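3.2 How the households talked about mending

We had expected, when we first sat down to plan the Estville interviews, that people would want to talk about money. Mending saves a little, after all, and the letters we received ahead of the study mentioned prices again and again. What we heard at the kitchen tables was a good deal more wandering than that, and we are glad now that we let it wander. Of the 259 households that sent back the first form, 200 agreed to a visit, and in nearly every one of those homes somebody got up partway through to fetch a garment from another room. The talk got easier from then on. A person with a cardigan in her lap will tell you who knitted it, who wore it first, which elbow went, and what her sister said about the color of the patch, and all of this before you have managed to ask the second question on the sheet!

We sorted these stories in the way suggested by Kröger in her earlier work on darning circles, keeping "visible" mends (those the wearer was happy to have noticed) apart from "quiet" mends (those meant to disappear). The two groups overlap more than we would like. One retired baker in Quintana showed us a pair of trousers with a quiet mend at the knee that he had grown so fond of that he now pointed it out to visitors. We left him in the quiet group, on the grounds that this was how the mend was made, though Vídalín argued kindly and at some length for moving him, and her reasons are given in the notes to Table 4.

Sleeves came up far more often than any other part of a garment. They catch on door handles, they rub along desks, they get pushed up for the dishes and pulled down again for the walk home. Ribbed knits had their own place in these conversations. People spoke of the rib "going," by which they meant that it no longer sprang back, and they were often unsure whether such a thing could be mended at all or only put up with. 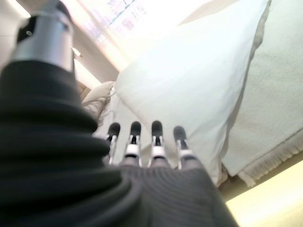

Figure 3. Black sleeve with thick horizontal folds; the ribbing becomes finer toward the dark gray knit below the fingers.

The words used for this trouble differed from one home to the next. Older knitters tended to say that a rib was tired, while those who had learned at the Thursday group in Gomileo said it had lost its grip, a phrase we traced back (with some pleasure) to their teacher, Nanna Vigfúsdóttir. She had picked it up from her own aunt and was surprised to hear it was not in general use. Younger people mostly had no word for it and simply tugged at the cuff to show us. We wrote down these gestures alongside the words, following the advice of Bjartur Lykkegaard, who read an early draft and felt that a tug was as good as a sentence.

Fifteen households told us they had never mended anything. We visited them all the same, and in most of those homes a sewing tin appeared before the coffee was finished. We come back to these visits in Section 4, where we look at what people do and do not count as mending.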